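Wononano puts corn on the menu for its two-armed learner

The robotics workshop at Wononano has started teaching its tabletop arms to weigh food, and the first lesson is corn on the cob. The project is called Tillero, and anyone who has ever tried to pick up something round and slippery with kitchen tongs will feel for the machine.

Nobody writes out the motions in code. An operator steers the arms by remote control from the next room, watching through cameras at the wrists, and every run is saved so the software can learn from it. Each try lasts 30 seconds at most. If the cob rolls away, the run is kept too, with a note on what went wrong.
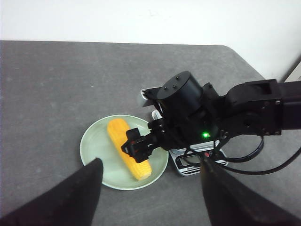
One arm lines up over the corn, with the kitchen scale close by.

A cob is a great first subject! It's long, it's bumpy, and it can lie at any angle on the plate, so the operator has to turn the wrist to match before closing the grip. New drivers tend to come in too fast and too high. After an afternoon most of them slow down, and the recordings get much smoother.

Wononano has saved 802 runs so far, two more than the 800 it wanted before the first training round. That round began in May on software from Kanano, a small company across the street that also built the hand controllers. The next target is 2000, with the plate moved to a new spot on the table between runs.

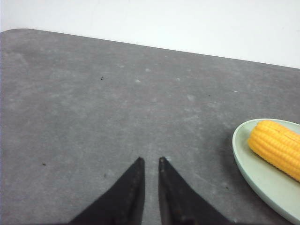
Open fingers, with the plate and its corn off to the right.

Early results are fun to watch. The trained software already finds the plate in most positions and picks a sensible angle for the grip, though it still hesitates when the cob lies close to the rim. More practice runs with that setup are planned.

Visitors can try the controls themselves at the Jin open house, starting at 2 p.m. There is one set of controllers, so expect a line. Corn stays on the plate for that, and bread rolls come next.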